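Chapter 4
Cutting and Chopping

Learning goals

After working through this chapter you should be able to explain why food is cut before it is cooked, choose a cut that suits a dish, and decide when a hand tool will do the job better than a knife.

4.1 Why size matters

Most recipes begin with cutting. Onions are diced, carrots are sliced, herbs are chopped. Beginning cooks often treat this as a chore to get through before the real work starts, but the size of the pieces changes the dish as much as the heat does.

A whole potato takes a long time to boil. The same potato cut into cubes is done much sooner, because heat only has to travel a short way to reach the middle of each piece. Cutting also opens up more surface. More surface means faster browning, faster drying and more flavor passing into the liquid. A stew cut in large chunks keeps its pieces whole – a soup cut small from the same ingredients turns thick and soft.
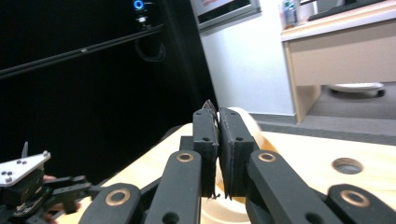 Even pieces matter more than small ones. If some cubes are twice the size of the others, the small ones will fall apart while the large ones are still hard. Cut a flat side first, set the food on that side, and then make the rest of your cuts.

Onions and garlic behave a little differently. Their sharp taste forms when the cells are broken, so a finely chopped onion is stronger than one cut in thick rings. Garlic that has been crushed is stronger still.

4.2 Knife or hand tool?

A chef's knife can make nearly every cut in this book. It takes practice, and it is slow for a beginner with a large amount to prepare. Hand tools trade some control for speed. Graters, slicers and manual choppers all fall into this group.

In a pull-cord chopper, the blades sit inside a closed bowl and turn when the handle is pulled. A few short pulls give a coarse chop. More pulls give a finer one, and too many turn soft foods such as tomatoes into a paste. Cut large vegetables into quarters before loading the bowl, and fill it no more than halfway.

Shivam Shakya, who teaches first-year students at the Rellura cooking school, has each class prepare the same salsa twice, once with a knife and once with a chopper. The knife version usually holds its shape longer in the bowl. The chopper version is juicier and takes less time to make. Students are asked to write down which they would serve and why – both answers are accepted.

Take the blades out before you wash the bowl, and hold them by the center post. Never leave them in soapy water where another person could reach in.

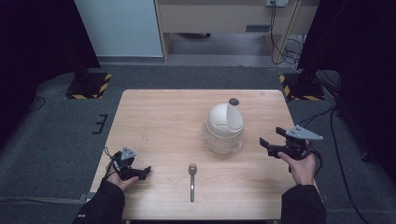
4.3 Basic cuts

Slice: a flat piece, cut straight across the food.
Dice: a small, even cube.
Mince: very fine pieces with no fixed shape.
Julienne: a thin strip, like a matchstick.

Practice each cut on a carrot before going on to Activity 8.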